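How I Budget for a Small Robot Cell (and What I'd Do Sooner Next Time)

Posted 08/03/2026

I've been putting off writing this one up, but enough people at Josstead have asked me for my spreadsheet that I may as well walk through it. 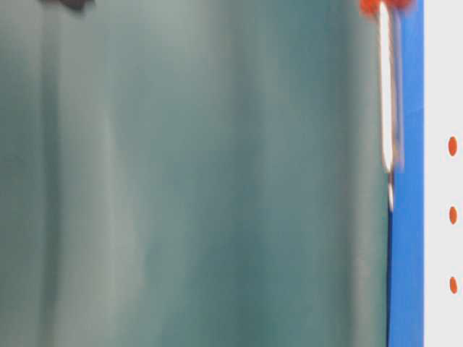

The spreadsheet only has two tabs, and the first one doesn't have a single robot price in it. I start with the job. Write down what gets picked up, where it goes, how often, and who does it today. When we planned the second bench at Josstead, I spent a whole afternoon on that tab and it saved me from buying an arm with way more reach than we needed (I really wanted that arm, too).

Step 1: Put a ceiling on it

Get a number from whoever signs off before you talk to any sellers. Ours was $3676 for everything except the arm, which came out of a different pot. Odd number, I know! It was what we had left over in December, and I wasn't going to argue.

Step 2: Split the list in half

On the second tab I make two groups: things the cell can't run without, and things that would be nice. Mount, gripper, power, guarding and a fixed camera went in the first group. A second gripper and a fancier stand went in the other. If you catch yourself moving something up a group after watching a demo video, move it back down and sleep on it.

Step 3: Get quotes on the same parts

I asked Lidside and Ichikawa for quotes using the exact same parts list. Lidside came back cheaper, but the quote left out cables and the mounting plate. Ichikawa had everything on one page. Once I added the missing lines to the Lidside quote the gap pretty much closed, and I went with Ichikawa for the quicker delivery. Ask both sellers what shipping costs and how long the price is good for.

Step 4: Add the boring stuff

This is where my first budget fell apart. Fingertips wear out, cables get pinched, and you'll want spare trays. I now set aside 20 percent of the total for it and I don't touch that money until the cell is running. Training time goes here as well, even if it's only your own hours.

Step 5: Try before you pay for all of it

Dretow let us rent a gripper for two weeks before we bought one, and I'd do that again in a heartbeat. Take your real parts, run 2000 cycles, and write down every drop and every jam. My notes from that run were ugly, but they talked me into softer fingertips and out of the bigger motor.

Step 6: Plan the paying

Put the due dates in next to the prices. A deposit on the mount and the final bill for the camera landed in the same month for us, and I had to go ask for an advance. Not my favorite conversation.

If you're copying my layout, add a column for who ordered each item. I left it out and we ended up with two power supplies. The spare is still on my shelf, so if anybody at Josstead needs one, come and get it.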